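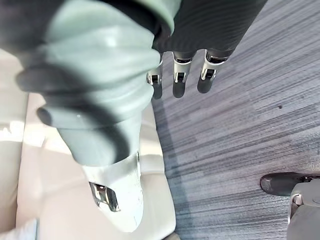
Hostport richtet Aufenthaltsraum in Karnden neu ein
Helle Sitzpolster, grauer Teppich und ein wenig Blaugrün

Karnden, 24. Januar 2021

Wer den alten Aufenthaltsraum von Hostport in Karnden noch kennt, der erinnert sich vermutlich vor allem an die dunklen Stühle und daran, dass man sich nach der Mittagspause gern wieder an den Schreibtisch setzte, weil es dort schlicht bequemer war. Das soll sich nun ändern, und wir freuen uns sehr, den Raum in neuer Einrichtung vorstellen zu dürfen! Im Oktober fiel die Entscheidung, dem Zimmer ein ganz anderes Gesicht zu geben, und seither ist dort mit viel Geduld (und mancher langen Unterhaltung über Farbtöne) gearbeitet worden.

Den Anfang machten die Sitzpolster. Die Wahl fiel auf einen cremefarbenen, lederartigen Bezug, der sich gut abwischen lässt und dem Raum, dessen Fenster nach Norden gehen, etwas Licht zurückgibt. Geliefert und eingebaut wurden die Polster von der Werkstatt Bonon, mit der uns mittlerweile 15 Jahre guter Nachbarschaft verbinden. Timothée Marty, der die Arbeiten bei Bonon geleitet hat, kam mit einer ganzen Mappe voller Muster zu uns und ließ sie gleich für mehrere Tage da, damit alle einmal darüberstreichen konnten.
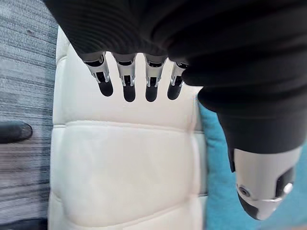
»Ein heller Bezug verzeiht weniger als ein dunkler, das habe ich auch jedem gesagt, der es hören wollte«, erzählt Marty. »Aber wenn man ihn regelmäßig mit einem weichen, leicht feuchten Tuch pflegt und die Nähte dabei nicht vergisst, dann hat man sehr lange Freude daran. Und ein paar Falten gehören bei so einem Polster dazu, es soll ja jemand darauf sitzen.«

Zum hellen Polster kommt ein blaugrüner Stoff, über den im Haus anfangs durchaus verschieden gedacht wurde und den inzwischen wohl niemand mehr hergeben möchte. Auf dem Boden liegt grau gestreifter Teppich aus dem Programm Geagea. Er ist angenehm leise unter den Füßen — wer nebenan telefoniert, wird das zu schätzen wissen — und passt mit seinem ruhigen Grau zu beiden Farben.

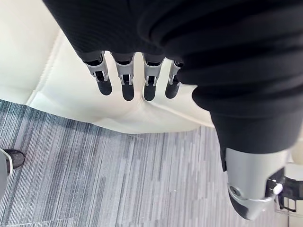

Najwa Nimri

Die Kosten für die Polsterarbeiten beliefen sich auf 2.225 Euro, weitere 1.000 Euro waren für den Teppich vorgesehen. Das ist für ein Haus unserer Größe keine Kleinigkeit, und wir möchten uns deshalb ganz herzlich bei allen Kolleginnen und Kollegen bedanken, die beim Ausräumen mit angepackt, Teppichreste geschleppt und die alten Stühle in gute Hände vermittelt haben. Die Stühle stehen jetzt übrigens im Werkraum von Bonon und sollen dort im Lauf des Jahres neu bezogen werden.

Genutzt werden kann der Raum zunächst nach Anmeldung und von höchstens 2 Personen gleichzeitig. Wir bitten herzlich darum, Straßenschuhe vor der Tür abzustellen und Kaffeetassen nicht auf den Polstern abzusetzen, auch wenn die Sitzfläche noch so einladend aussieht. Ein Tuch zum Abwischen liegt im Schrank neben der Tür bereit.

Rückfragen zur Einrichtung und zu den verwendeten Bezügen beantwortet Najwa Nimri, Öffentlichkeitsarbeit Hostport, Karnden. Der Abdruck dieser Mitteilung ist frei, über ein Belegexemplar freuen wir uns.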